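**Call for participants: toy sorters wanted, skeptics preferred**

Hernmont, posted 2020-10-17

We are looking for 29 people who pick up after other people for a living, or who do it at home and get nothing for it. Daycare aides, thrift store sorters, hotel cleaners, stockroom staff, parents, grandparents. You will sort bins of toys by hand while we time you, and then you will watch an arm do the same job and tell us what you think of it. You'll be paid for both parts.

The study is called Ballside. It is run out of a small testing shop in Hernmont, and the person in charge is Imke Meinecke. I'm Edeltraud Ehlers, I do the recruiting, and I wrote this notice. I sorted donations in a thrift store for years before I came here, so you should know where I stand. I have been told that machines are about to take over the tidying since before my kids were in school, and I still own a laundry basket.

**Why we want you**

A company called Pesora has been telling daycare centers and resale shops that its software can run an arm that clears a mixed toy bin "at human pace." Wegener, which owns a chain of secondhand stores, asked us to find out what that means before it spends money. Fair question. Which human? How tired? Sorting what?

So far the only human pace on file is from two office people who did it on a Monday morning and got bored. That is a poor thing to measure a machine against. I've worked next to women who could empty a bin while talking on the phone and never put a doll in with the puzzles. I'd like those hands in the record.

The demo videos I've seen use blocks. All the same size, spread out, nothing touching. If you have ever cleaned a playroom you know how often that happens. Our bins are packed the way bins get packed, with hard balls and spiky balls next to each other, knitted things, and soft toys big enough to hide whatever is under them.

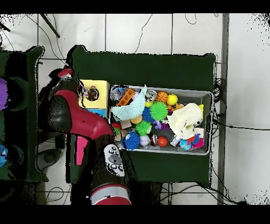 ## What you'll do

The session takes 148 minutes with breaks, all on one day.

1. **Sorting by hand.** You get a full bin and a written list of groups, such as balls, plush, blocks and "other." You empty the bin, put each toy in its group, then do it again with a new bin. Use one hand or two, whatever you do at work. We don't want you to race. Work the way you would in the third hour of a shift.
2. **Talking it through.** On the last bin we ask you to say out loud why you grab what you grab. Most people have never thought about it. Do you take the big soft thing off first? Do you scoop? Do you dig for the small stuff or let it come to you? Say it in your own words.
3. **Watching the arm.** You sit behind a marked line and watch it work on a bin of the same kind. You fill out a short form after each try. Would you have to redo this? Would you leave it alone while you did something else? Would you rather just do it yourself?
4. **Interview.** Coffee, a chair and some questions. Imke runs this part and she is a good listener.

You won't operate the arm or reach in while it's moving. No one is going to ask you to teach it anything, either. If the results are bad for the machine, they go in the report as they are. That was my condition for writing this notice.

## Who can take part

- You are 18 or older.
- You have spent at least a year in a job where you sort, shelve, fold or tidy, or you look after small children at home.
- You can stand and reach into a bin for 20 minutes at a stretch. We have a stool if you want one.
- You can read a short list in English.
- You don't work for Pesora or Wegener, and nobody in your household does.

You do not need to know anything about robots. If you love them, you can still apply, but I have plenty of those already. I am short on people who roll their eyes.

## Pay

You get $148 for the full session, paid by check before you leave. If you stop early you get $64, no matter when you stop or why. Bus fare is on us both ways. We can't offer child care, and yes, I know how that sounds for a study about toys.

## What I can't promise

I can't tell you whether this thing will ever be worth having in a playroom. It may be. Picking up one toy and putting it down somewhere else is a real job and I don't sneer at it. Doing that 600 times, with a kid pulling on your sleeve and a sticky patch on the floor, is a different job, and we are only testing the first one. The report will say so.

## How to apply

Call or stop by the front desk at the Hernmont shop and ask for Edeltraud. Tell me what you sort, how long you've done it, and which days you're free. Leave a message if I'm out. No resume, please. I'll call you back to set up a time, and if we're full I'll put you on the list for the second round in June.

Wear flat shoes.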